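Podadik 404 Tournament Chip Set

Clay-composite poker chips for card rooms, leagues and home tournaments

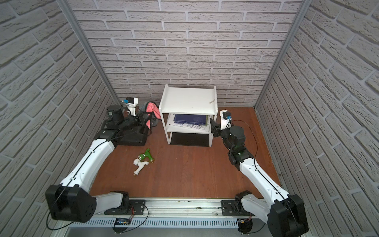 The Podadik 404 is a tournament chip set made by Ukonus for events of up to three full tables. Chips are supplied without a cash value and carry denomination numerals on both faces. Body colors follow the common tournament order, starting with white for the lowest value and black for the third. The numerals are printed in a single dark ink on light chips and a single light ink on dark chips, and the contrast holds up under the uneven light of a basement or back room. White chips show handling marks sooner than the others. They also stand out well on a reddish-brown wooden floor like the one shown, where a dropped black chip takes longer to find against the shadow of a table leg.

Construction

Each chip is compression molded from a mineral-filled resin around a thin steel slug. Finished weight is 13 grams. The edge is lightly textured so that stacks stand without sliding. The face has a shallow recess for the printed inlay, and the inlay sits below the rim so that it does not rub against the next chip in the stack. Edge spots are molded through the rim and will not peel.

Contents

The set holds 404 chips in five denominations (25, 100, 500, 1,000 and 5,000), packed in clear racks. One dealer button and two blind buttons are included. Cards and timer are sold separately. The 25 and 100 chips make up more than half of the set, which suits starting stacks between 5,000 and 10,000. For deeper stacks, order an extra rack of 1,000s.

Case

The carrying case is the Nodcombe pattern: hard shell, two latches, one folding handle. The racks lift out individually. The latches accept a small padlock (not included). Do not carry the loaded case by the lid.

Optional inlays

Leagues can order a custom inlay through the Ahn print service. Artwork should be supplied as a vector file with all text converted to outlines. The minimum order for custom inlays is 287 chips per design. Allow 3 weeks from proof approval. Custom chips cannot be returned unless the print differs from the approved proof.

Care

Wipe with a damp cloth and mild dish soap, then dry before racking. Do not soak. Do not use alcohol or citrus cleaners on the inlay. New chips may leave a faint powder on the felt for the first few sessions. Brush it off dry.

Color matching

Replacement racks are molded in batches, and slight differences in shade can occur between batches. If an exact match matters, quote the batch code printed inside the case lid when ordering. Orders received by noon on Wednesday ship the same week.

Contact Ukonus | Copyright Ukonus. All rights reserved. | Back to top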